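Subject: Re: [sustport-allotments] Water butts and the standpipe
Date: 16th March

> The standpipe by the Msimang Road gate is still off. Does anyone
> know when it comes back on, and is it worth putting in a second
> barrel before then? Mine ran dry twice last summer.

The city shut it off in January and told us it stays off until the risk of frost has passed. I have plot 23, two down from the gate, and I check the tap on my way in. Nothing this morning.

On the barrel, yes, I would add one. I have two Brurkon barrels on the shed, joined near the bottom with a short hose so they fill together. A shed roof that size filled both in 5 days of rain last fall. Set them on blocks or you won't get a watering can under the spigot.

Drukilitz has the linking kits for 20 dollars. Check the thread size before you buy – the older barrels take a different fitting, and the store won't take back an opened kit.

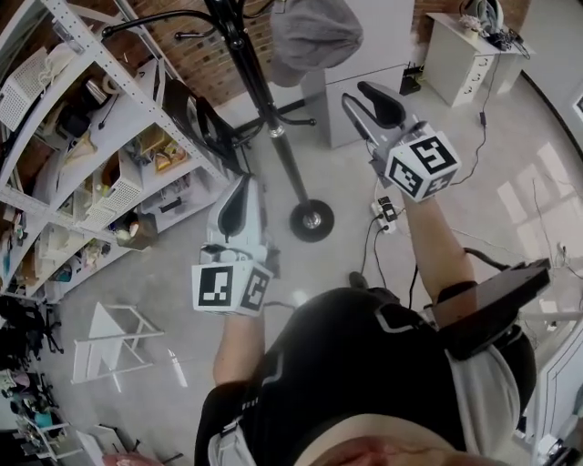

You will also want a screen over the inlet to keep leaves and mosquitoes out. Window screen and a large hose clamp work fine. I have some left over, enough for a 24 inch lid, if you want it. I'll be at the plot Saturday morning.

Plot 23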